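Subject: Re: [Ernbridge Toy Library] Water play boxes for the April session
Date: 10/02/2019

Hello all,

On Friday the Zurkero branch wrote:

> Does anyone have a fishing set that suits the under-fives? Ours
> came with a deep tub and the little ones can't reach the bottom.

We had just the same trouble, and what cured it for us was giving up on the tub altogether – a shallow tray is so much kinder to short arms, and you can wipe it down in a moment. Ours is a blue plastic one with green toy fish, and a pink cup shaped like a bucket to go with it. I do love how cheerful the colours are together! It all packs into box 9, if you'd like to borrow it.

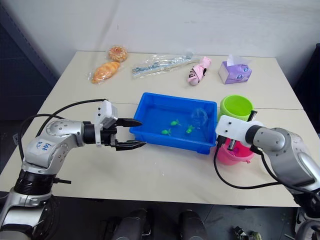
Fellik replied to me last night that three fish are plenty for one child, but that with two children at the tray she would want 6, or there will be tears. I'm sure that's right, so I'll look through the spares cupboard before you collect.

Warmest wishes to you all,
Ernbridge desk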